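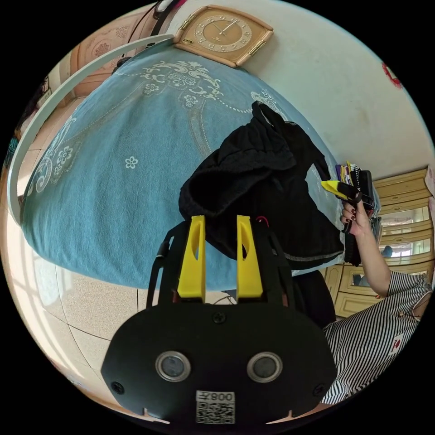
By the author of The Zilari Letter

I have been folding clothes on a bed for the best part of 31 years, and I should like to say a word in its favour, because the bed has lately gone out of fashion as a place to work. A friend who had just moved into one of the new flats at Trimar showed me, with real pride, the pull-out folding board that came with her wardrobe. It was very handsome, and it was the size of a tea tray. I thought of the trousers in our house, which are long in the leg and slippery about the waist, and I said something polite about the hinges.

A bed is generous, you see. You can throw a thing down on it in a heap and walk off to answer the door, and it will be there when you come back, no worse than you left it. You can lay out a whole trouser leg and still have room for the other. The height suits me (my knees gave up on floors some time ago), and a good patterned bedspread, all scrolls and flowers, gives the eye something to line a hem up against, although my mother would have called that cheating.

She was a smoother, my mother. Every garment was flattened with the side of the hand before any folding was allowed, and black things were done in daylight, by the window, when you could still see the lint. I grumbled about it all through my childhood in Anetero and now I do precisely the same, usually at 8 in the morning with the wireless going.

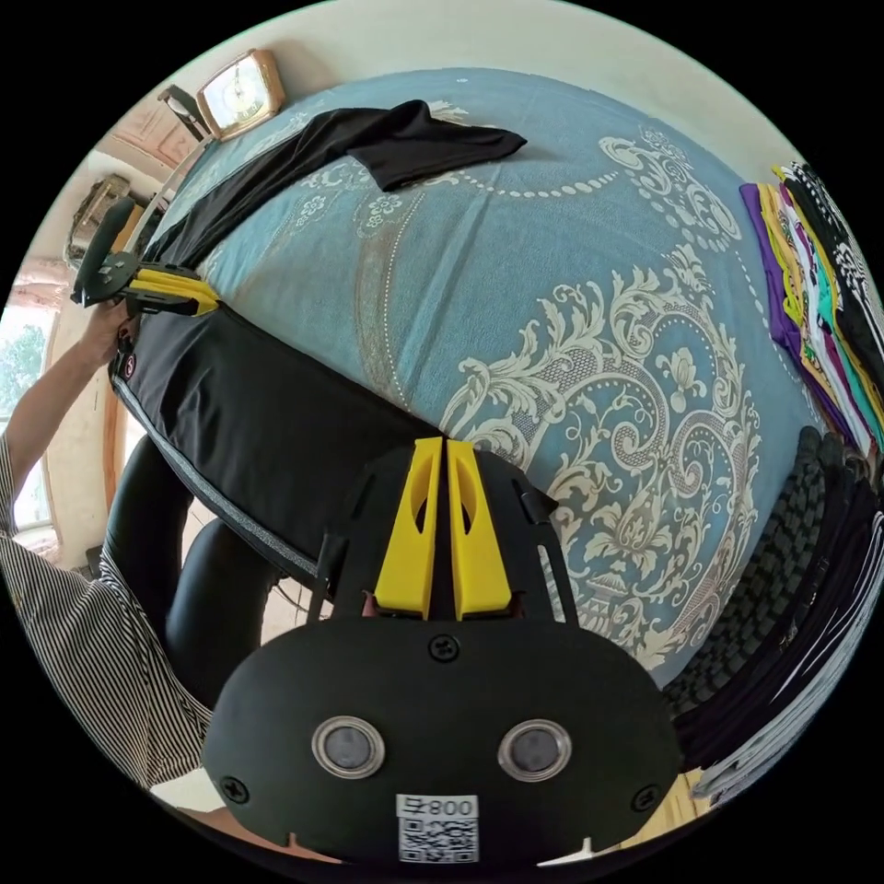

What look like black trousers laid out across the bedspread, with the clock at the head of the bed.

I do think a clock belongs in a room where folding gets done. Left to myself I drift, and start trying on cardigans, and a plain dial at the head of the bed brings me back to the matter in hand.

The case against the bed is that the pile must be gone by bedtime, and I accept it. I have slept beside a stack of pillowcases more often than I would care to admit. But a board in a cupboard can be shut away with the job half done, and I suspect that in many homes it is, whereas the bed will want its occupant back by eleven and you will have to finish those trousers whether you feel like it or not.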